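Brorura Lab Notes
How to run a grasp-order comparison on mixed household objects 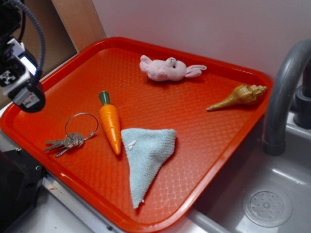
The method on this page compares two ways of choosing which object to pick first when several unlike things share one tray. One policy goes for the grasp with the highest score. The other goes for the object with the most clear space around it. We call them score-first and space-first. Rochelle Lyons and Ihor Levchenko wrote the first version of the procedure, and these are the steps as we run them now.

What you need

An arm with a parallel gripper, a fixed camera with a view of the whole tray, and a tray with a raised rim. Pick objects that fail in different ways. A plush toy squashes, keys lie flat and slide over each other, a seashell has a curved surface that the fingers can slip off, and a folded cloth has no firm edge to close on. Include one easy object as a check. We use a toy carrot. If the carrot fails more than once in a session, stop and look at the calibration before blaming the policy.

Setting up

1. Fix the tray to the counter and mark its corners. It may sit at an angle to the arm, but the angle has to stay the same for the whole session.

2. Run the camera-to-arm calibration. Repeat it if anyone moves the camera mount.

3. Turn on the overhead lights and leave them alone. A glossy rim gives bright streaks that the depth filter can read as an edge. Mask out the rim in the config file. The textured floor of the tray caused us less trouble than the rim did.

4. Load the layout list. Each layout gives a position and a heading for every object. We use 16 layouts.

Running the trials

5. Place the objects by hand from the layout sheet. Leave open tray between them for the sparse set. For the crowded set, push them together until they touch.

6. Start the policy and keep your hands out until the arm is back at home.

7. Log each attempt as a pick, a drop or a miss. A drop means the object left the tray floor and did not reach the bin. If the arm takes two things at once, log a miss for both.

8. Reset to the same layout and run the other policy. Swap which policy goes first on every new layout.

9. Allow 3 attempts per object, then remove it by hand and go on.

What we got

We planned for 300 attempts and logged 419, mostly because the cloth used up its retries. On the sparse set the two policies were too close to separate. On the crowded set space-first had fewer drops, and most of the gain came from the keys. Score-first tended to go for them early, while they were still pressed against something else.

Neither policy was good with the cloth. Clifford Hawthorne is testing a pinch-and-lift motion for it, and step 9 may change when he is done.

Send corrections to Ihor. The layout sheets are in the shared folder under Zukbridge.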